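Checking carbon dioxide levels in a shared kitchen or meeting room

Updated Jan 4, 2020

A carbon dioxide reading is a cheap guide to how much fresh air a room gets. The steps below apply to naturally ventilated rooms in small offices, and were first written for the Helis building in Rarnville.

1. Leave the meter outdoors for 15 minutes and note the reading. If it is far from 400 ppm, recalibrate as the manual describes.

2. Place the meter at seated head height, at least 2 metres from any person, window or door. Do not put it on a radiator or beside a kettle.

3. Set the logging interval to 4 minutes. Shorter intervals fill the memory and add little.

4. Record the number of people present, the state of the windows and any gas cooking. A gas hob raises the figure sharply and those readings should be marked.

5. Log for a full working day in January or another cold month, when windows tend to stay shut.

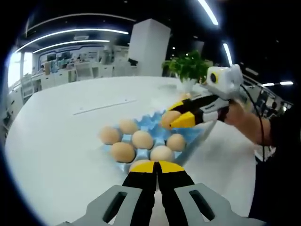
6. Export the log and plot it against the occupancy notes. Ignore single spikes - someone has usually breathed on the sensor. Look at the level the curve settles to with the room in normal use.

7. If it stays above 1,000 ppm, open the trickle vents fully and repeat the test before changing anything else.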